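Marking out the bench top, part two
December 13, 2015

The sorting bench had been without any layout since October, and I was tired of measuring from the edge every time. The edge is not straight. Over the full length it wanders enough that two measurements taken from opposite ends never agree, so anything placed by eye against it ends up crooked.

The plan was a pair of reference lines in blue painter's tape, one each way, crossing wherever was convenient. I did not try to center the crossing. Equal quarters look nice, but the trays I use are different sizes and a big section is more useful to me than four medium ones.

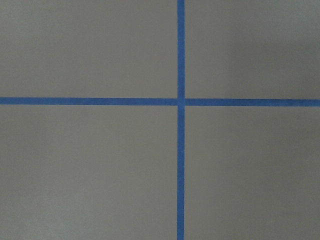
Laying the tape

Wipe the surface first. I used a plain damp cloth and left it to dry.

The cross strip goes down before the long one. Mine is in two pieces, and the right-hand piece sits very slightly lower than the left. Over the width of a tray it makes no difference. If you want to scribe along it, use a single length and pull it tight before pressing.

The long strip should run in one piece through the crossing. Press from the middle outward with a plastic card. Do not stretch painter's tape on the way down, as it creeps back later and the ends lift. I keep a 700 mm steel rule from Söderlund for this, and it is good enough for checking straightness but too short to do the whole run in one go.

The edges are where I would take more care next time. One side of a strip can come out clean while the other is ragged, and you have to remember which side you are measuring from. I now work from the clean side only and have written that in the notebook.

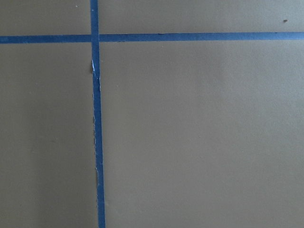
Bench Notes, No. 20

Squareness is still open. One of the crossings has a lean in the long strip that I can see without any tool. Checking it with the 3-4-5 method needs more room than I had clear, so I will do it when the Zusgate boxes are gone.

The Ulis tray fits the largest section with space for a hand on either side. The Prurdale one is wider and may have to sit across a line. Tape is cheap, so I will probably relay the long strip before moving anything permanent onto the bench.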